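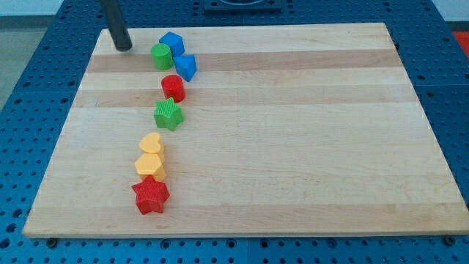

도마 위에 한 줄로 늘어선 도형 블록들. 제일 좋아하는 건 초록 별이에요!

# 도마와 블록, 11월의 작업대 기록

11월 들어서 거의 매일 작업대 앞에 붙어 있었어요. 블로그에 짧게 올렸더니 도마 어디서 샀냐, 블록은 무슨 제품이냐 물어보시는 분들이 계셔서 갤러리 페이지로 따로 뺐습니다. 말이 갤러리지 이번 달은 사진이 딱 한 장이에요(다음 달엔 좀 더 부지런해질게요…). 대신 수다를 길게 붙여 둡니다.

**도마**
단풍나무를 길쭉하게 이어 붙인 집성 도마예요. 전체적으로 뽀얀 크림색인데 중간중간 갈색이 도는 줄이 두 개 있죠? 저는 이런 색 차이가 있는 쪽을 일부러 골라요. 똑같은 색만 쭉 이어진 도마는 어쩐지 심심하더라고요. Merkdale 그릇 가게 구석에서 집어 왔고, 그날 같이 본 호두나무 도마는 아직도 눈에 아른거려요. 칼질용으로는 안 쓰고 빵을 올리거나 이렇게 자잘한 걸 늘어놓을 때 씁니다. 오일은 두 달에 한 번쯤 얇게 발라 주고요.

**블록**
모양 맞추기용 플라스틱 블록이에요. 조카들 주려고 Sulemana 벼룩시장에서 한 봉지 샀다가 제가 더 신나서 가지고 노는 중입니다. 파란 정육면체랑 초록 원기둥, 파란 삼각기둥이 저 끝에 옹기종기 모여 있고, 조금 떨어져서 빨간 원기둥이 혼자 서 있어요. 이 빨간 애는 반질반질한 게 꼭 사탕 같아요! 별은 윗면에 잔잔한 골이 있어서 빛을 받으면 결이 예쁘게 살아납니다.

**늘어놓기**
처음엔 자로 잰 듯이 똑바로 세우고 싶었는데, 살짝 휘어진 줄이 훨씬 마음에 들어요. 간격도 붙은 데는 붙고 빈 데는 비어 있는 게 좋고요. 나무 바탕이 넓게 보이는 부분이 있어야 눈이 쉬더라고요. 색은 따로 규칙을 정하지 않았습니다.

**작업대**
도마 밑에 깔린 파란 타공판 상판도 자랑 좀 할게요. 동그란 구멍이 촘촘하게 줄지어 있는 금속판인데, 연한 나무색을 올리면 색이 확 살아나요. 단점은 작은 나사가 구멍으로 쏙 빠진다는 것… 지난달에만 몇 개를 잃어버렸는지 모르겠어요. 작은 부품 만질 땐 꼭 뭔가 깔고 하세요.

블록 닦는 법도 많이들 궁금해하셔서 적어 둡니다. 저는 미지근한 물에 주방 세제를 조금 풀고 부드러운 칫솔로 살살 문질러요. 골이 있는 면은 결을 따라 닦으면 때가 잘 빠지고, 다 씻으면 수건 위에 펼쳐서 하룻밤 말립니다.

다음 달에는 Kestberg에서 주문한 작은 나무 쟁반이 올 예정이라 그 위에도 늘어놔 볼 생각이에요. 블록으로 해 봤으면 하는 배열이 있으면 댓글로 남겨 주세요. 무지개 순서는 벌써 세 분이 말씀하셨어요!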